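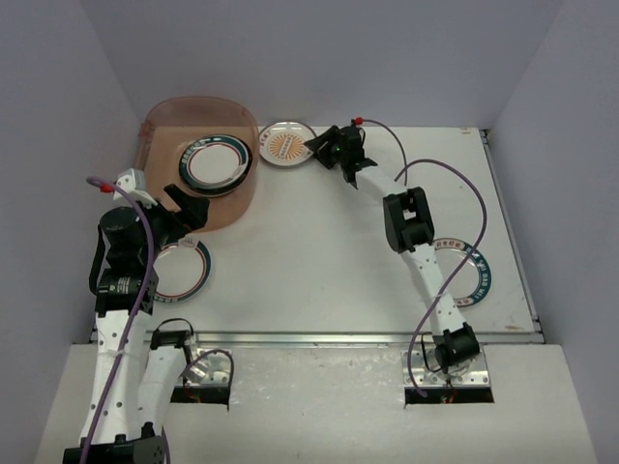
*Greifer und Kunststoff: Die Wanne ist orange und durchscheinend, der Tisch weiß.*

# Bäuchlings zum Einbruchloch

24. Februar 2018

Der Altberger See ist an diesem Morgen fast ganz zugefroren. Am Bootssteg steht das Eis noch dick genug für einen Menschen, weiter draußen wird es dunkler, und vor der Mündung des Mühlbachs ist offenes Wasser zu sehen. Die Wasserrettung Altberg hat das Ufer auf ganzer Breite abgesperrt und am Vorabend mit der Kettensäge ein Loch ins Eis geschnitten. Dort hinein steigt nun eine Rettungsschwimmerin im Trockenanzug. Sie spielt das Opfer.

Altberg hat 3.000 Einwohner und im Sommer ein gut besuchtes Strandbad. Im Winter galt der See lange als harmlos. Er liegt windgeschützt, friert in den meisten Jahren zu, und die älteren Altberger erzählen, dass man früher mit dem Pferdefuhrwerk darübergefahren sei. Ob das stimmt, lässt sich nicht mehr klären. Vor zwei Jahren brach ein Schlittschuhläufer ein, 200 Meter vom Ufer entfernt. Er konnte sich selbst an der Eiskante halten, bis die Retter mit einer Leiter bei ihm waren. Die Leiter war zu kurz, das Seil musste aus einem Privatwagen geholt werden.

Seitdem übt die Ortsgruppe jeden Februar auf dem Eis. Das Verfahren ist einfach zu beschreiben und anstrengend in der Ausführung. Ein Retter geht angeleint vor, solange das Eis trägt. Dann legt er sich hin und verteilt sein Gewicht auf den Schlitten, den er vor sich herschiebt. Die Leine läuft zurück ans Ufer, wo die Mannschaft auf Handzeichen wartet. Gerufen wird wenig – der Wind verschluckt auf der Seemitte fast alles.

Der Schlitten ist das teuerste Stück der Ausrüstung. Das Modell heißt Tralamano und kommt von der Firma Rinaldi, die sonst Arbeitsboote baut. 3.000 Euro hat er gekostet, bezahlt aus den Einnahmen von zwei Sommerfesten und einem Zuschuss der Gemeinde. Er besteht aus zwei Schwimmkörpern mit einer Liegefläche dazwischen und bleibt auch dann oben, wenn das Eis unter ihm nachgibt. Im ersten Winter stand er nur im Bootshaus, weil der See nicht zufror.

Der erste Durchgang der Übung misslingt. Der Retter fährt zu nah an die Kante, das Eis bricht auf der ganzen Schlittenbreite weg, und die Schwimmerin bekommt eine Welle ins Gesicht. Gefährlich ist das für sie nicht, sie ist gesichert und kennt den Ablauf. Ein Verunglückter in Winterjacke und Stiefeln hätte in diesem Moment womöglich den Halt verloren. Die Übung wird abgebrochen, der Schlitten zurückgezogen, die Leine neu gelegt.

Beim zweiten Versuch nähert sich der Retter schräg von der Seite. Er spricht die Schwimmerin an, schiebt ihr eine Schlinge unter den Armen durch und hebt die Hand. Am Ufer ziehen vier Leute gleichmäßig an. Ruckartiges Ziehen ist ein häufiger Fehler, das Opfer schlägt dann mit dem Brustkorb gegen die Eiskante. Diesmal gleitet es flach heraus.

An Land geht die Arbeit weiter. Wer stark unterkühlt ist, soll liegen bleiben und möglichst wenig bewegt werden. Arme und Beine zu reiben schadet eher, auch Alkohol ist tabu. Im Zelt hinter dem Steg wird die Schwimmerin waagerecht gelagert und in Decken gewickelt, obwohl sie darüber klagt, dass ihr längst zu warm sei.

Zu Gast ist an diesem Tag eine Abordnung aus Flilwood, mit dessen Küstenrettern die Altberger seit einigen Jahren Besuche austauschen. Die Gäste kennen Brandung und Rückströmungen, Eis kennen sie kaum. Am Nachmittag dürfen sie selbst auf den Schlitten. Im Sommer fährt dann eine Gruppe aus Altberg ans Meer und lernt, mit dem Boot durch die Wellen zu kommen.

Freigegeben wird der See in Altberg übrigens nie. Die Gemeinde stellt Schilder auf, das Betreten geschieht auf eigene Gefahr. Am Ostufer, außerhalb der Absperrung, führen an diesem Morgen frische Schlittschuhspuren aufs Eis. Die Einsatzleitung schickt zwei Helfer hinüber und lässt die Absperrung bis zum Schilfgürtel verlängern.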